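January 2020

I have a counter again! A whole one, oak, with sun on it in the morning, and tonight I'm too pleased with it to go to bed, so I'm writing this down in the kitchen with my tea.

The last of the kitchen boxes got unpacked after lunch. I found the candlesticks wrapped in a bath towel at the bottom of the one marked "misc," which is where I should have looked first. They're the black ones, one a little shorter than the other, and I'd bought tall white tapers for them way back before the move. Then I needed something between them and the window, so out came the blue flowered bud vase with the fake rose in it. I know, a fake rose. I love it anyway. It has been through three apartments with me and it looks exactly as cheerful as it did the day I got it.

And then of course I couldn't have candles and a rose and no place setting, so I got out one of the gold-rimmed plates and started playing around with the silverware. 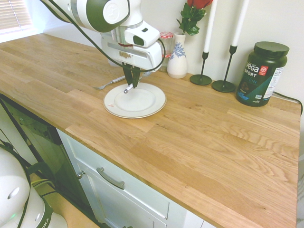
Candles, rose, first plate out. Protein powder still needs a home.

I can't decide about the little jar with the checked lid. It's so tiny it gets lost back there by the wall, but the red goes with the rose, and I keep thinking I could put sugar in it, or cloves, or just buttons. The Vega tub is another story. It's going in the tall cupboard as soon as I clear a shelf, and that cupboard is a whole evening by itself (baking pans, the Mekurard kettle with no lid, all the tea towels).

The plates came from the thrift store in Grulport, the one across from the bus station. I paid 20 dollars for the lot and carried them home on my lap feeling like I'd robbed a bank. There was a matching tureen for 40 and I walked away from it, and I've thought about that tureen more than I've thought about some people I've dated. If it's still there next time, it's mine. Soup for everyone.

What I like best about them is how plain they are. White, a wide rim, then that thin bit of gold right at the edge. I'd only ever used them on the old gray table in the Skarau place and they looked kind of cold there. On honey-colored wood they look warm, like they were waiting for it.

I tried the spoon on the right, bowl away from me, the way my grandmother did it, and stood there admiring the grain in the wood for longer than a grown woman should. There's a dark streak running along next to the spoon that I hadn't noticed before. I hope I never stop noticing things like that in here.

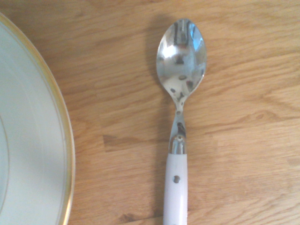
Still to do

Oil the counter before anybody spills wine on it. The can from Masri is under the sink, and I have to remember to do the edges too.

Peel the sticker off the plate rim, then wash the whole stack by hand. No dishwasher for the gold!

Felt pads for under the candlesticks.

Find the napkins. I packed cloth napkins, I remember folding them, and they are in no box I've opened. Maybe with the winter hats?

Invite people over. Lentil soup, the good bread, tapers lit, and I'm going to let everyone stay as late as they want.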